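Updated Sat 27 July

# Network cables at home: tips for a small rack or shelf

Most trouble with a home network comes down to cables that are too short, too tight or not labeled. These notes cover the usual jobs, from picking a patch cable to tidying the back of the shelf. They apply to a full rack in the basement and to a single switch on top of a bookcase.

## Picking the cable

- Measure the route the cable will really take, along the wall and around the door frame, and add a foot at each end.
- Buy stranded cable for anything that gets moved. Solid cable is for inside walls and cracks if you bend it often.
- Cat 6 is fine for a house. Check that the plugs have a molded boot over the clip.
- Pick one color per job and stick to it. Anum Paracha, who wrote the first version of this page, uses yellow for computers, gray for the TV and speakers, and red for the line to the modem.

## Labeling

Label both ends before you plug anything in. Wrap-around labels from an office store hold up well. Masking tape works for a week or two and then leaves glue behind.

Write where the other end goes, in words: "desk," "upstairs hall," "printer." Numbers are fine if you keep the list taped inside the cabinet door. A list on your phone is no use to the person who is home when the connection drops.

## Plugging in

Hold the plug by its sides, with the clip free, and bring it to the port level and straight. Push until the clip clicks, then give the plug a light tug. If it slides out, the clip is worn or broken and the cable needs a new end.

To take a cable out, press the clip all the way down first and pull on the plug. Pulling on the cord loosens the wires inside, and the fault may not show up for months.

Let the cord lie in a wide, easy curve on its way to the switch. A tight bend right behind the plug strains the clip and the port. The same goes for cords hanging straight down with their full weight on the plug – support them with a strap or a shelf hook. 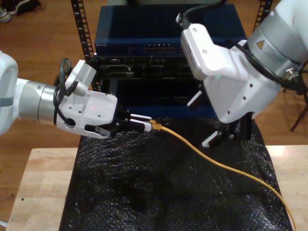 ## Tidying the back

1. Take a picture of the ports before you touch anything.
2. Unplug the switch and move it forward so you can get a hand behind it.
3. Sort the cords by where they leave the shelf, left or right.
4. Strap each group loosely with hook-and-loop tape. You should be able to slide a finger under the strap.
5. Keep power cords on the other side if there is room.
6. Plug everything back in, one cord at a time, and check for a link light on each port in use.

Skip plastic zip ties. They are easy to pull too tight, and cutting one off is how good cables get nicked.

Extra length should go in a large, loose loop, hung on a hook or laid flat on the shelf.

## Dust

Vacuum the vents with a soft brush every few months. June is a good time, before the hot weather sets in. Unused ports can be closed with rubber plugs, sold in bags for a few dollars. Never spray cleaner at a switch. A dry cloth is enough for the case – a slightly damp one if there are sticky spots, with the power off.

## When a cable stops working

Swap it with one you know is good before you change any settings. If that fixes it, look at the plug under a bright light. A bent gold contact or a missing clip is easy to see. A plug can be cut off and a new one crimped on, but for short cords a new cable costs less than the tool. Throw the bad one out the same day so it doesn't end up back in the drawer.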